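In praise of the checked tablecloth
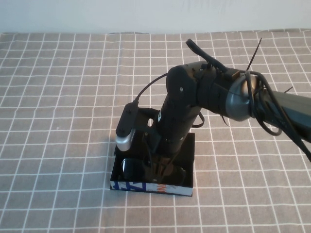 LORDALE, December

I own more tablecloths than I have any right to (my table is a very ordinary size and I can only dress it in one at a time), but the one I keep going back to is the plainest of the lot. Warm grey, thin white lines, a simple grid. It cost me 8 pounds on the market and I've had fancier ones at 45 that never leave the drawer!

Grey sounds gloomy, I know. But a soft, warm grey against an off-white wall is a lovely restful thing, and the white lines stop it looking like a dust sheet. Put something small and black on it, a little rectangular tray for instance, and you've got a proper table. I like mine for keys and post, or for the salt and pepper when people come round.

The grid does have one wicked side. Lay it a bit skew and you'll know all about it by pudding. I line up one white line with the front edge of the table, then walk round and tug the back until it behaves, more or less. Mine always keeps a few faint wrinkles at the far side and the back edge goes slightly wavy, and I've stopped minding. I did go through an ironing phase, two Christmases ago, and I can't say my guests ate any better for it.

If you're buying, take the measuring tape with you. I once came home with a cloth 97 centimetres wide, convinced it would do, and it now lives on the bedside chest. Feel the fabric too – I like one with a bit of give, so the lines go soft where it bunches. And buy the tray at the same time if you can, while you've got the cloth over your arm and can try one against the other. The woman on the stall won't mind. She's seen me do it with a butter dish.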